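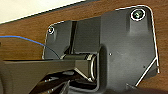

집에서 만드는 로봇 팔에 꼭 비싼 모터를 써야 할까? 관절에 걸리는 힘부터 계산해 보면 취미용 서보로 충분한 경우가 많고, 돈은 어깨 관절 하나에 몰아 쓰는 편이 낫다.

다낭 푸르바가 공유 작업실 콜라도에서 만들고 있는 팔의 이름은 푸시네다. 지난 2월에 첫 도면을 그렸고 지금 버전이 네 번째다. 앞의 세 대는 분해되어 서랍에 들어갔고, 쓸 만한 나사와 베어링만 다음 팔로 옮겨 왔다. 지금까지 들어간 부품은 모두 247개이고 그중 절반 이상이 나사다.

푸르바는 원래 가구 도면을 그리던 사람이라 기구 설계에는 겁이 없었다. 애를 먹은 쪽은 배선이었다. 팔꿈치가 끝까지 접힐 때마다 손목으로 가는 선이 당겨졌고, 두 번째 팔은 그렇게 선이 끊어져 멈췄다. 세 번째부터는 선을 관절 중심 가까이로 지나게 하고 여유를 16밀리미터 두었다. 그 뒤로 단선은 없었다.

그리퍼는 아직 손볼 데가 많다. 손가락을 길고 납작하게 만들면 좁은 틈에 넣기는 쉽지만 끝이 휜다. 짧게 만들면 단단해지는 대신 부품 옆면에 손등이 먼저 닿는다. 푸르바는 길이를 세 번 바꿨고 지금은 긴 쪽을 쓴다. 힘을 덜 주고 천천히 다가가게 하면 휘는 정도를 견딜 만하다고 한다.

연습용 물건은 따로 사지 않는다. 작업실에 굴러다니는 고리, 원판, 종이 상자를 흰 탁자에 늘어놓고 시킨다. 얇은 고리가 제일 까다롭다. 높이를 조금만 잘못 잡아도 손가락이 고리 위를 지나가 버리거나 탁자를 누른다. 그래서 푸르바는 시작할 때마다 탁자 높이를 네 군데에서 다시 잰다. 오래 걸리는 일은 아니지만 건너뛴 날은 결과가 나빴다고 공책에 적혀 있다.

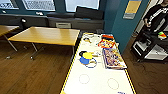 라라사티 후타페아는 생각이 조금 다르다. 높이를 매번 재느니 손가락 끝에 스프링을 하나 넣는 게 빠르다고, 탁자를 눌러도 괜찮은 손이면 그만이라고 했다. 자기 팔 트레마몬에도 그렇게 해 두었고 조정은 거의 하지 않는다는 것이다.

푸르바도 스프링을 써 본 적이 있다. 세 번째 팔에 넣었다가 뺐는데, 물건을 들어 올릴 때 끝이 흔들려서 원판을 제자리에 내려놓기가 어려웠다. 다음에는 더 단단한 스프링으로 다시 해 볼 생각이다.

제어 프로그램은 1442줄이다. 처음에는 남의 코드를 가져다 썼지만 고치는 시간이 더 길어져 새로 썼다. 기능은 많지 않다. 정해 둔 자세로 가고, 손가락을 닫고, 모터 전류가 기준을 넘으면 멈춘다. 마지막 기능은 손가락 두 개를 부러뜨린 다음에 넣었다.

다음 일은 손목이다. 지금 손목은 한 방향으로만 돌아서 비스듬히 놓인 물건 앞에서는 팔 전체를 틀어야 한다. 축을 하나 더 넣으면 무게가 늘고 어깨 모터도 바꿔야 할지 모른다. 푸르바는 우선 손목 덮개를 벗기고 232그램까지 줄여 본 뒤에 정하기로 했다.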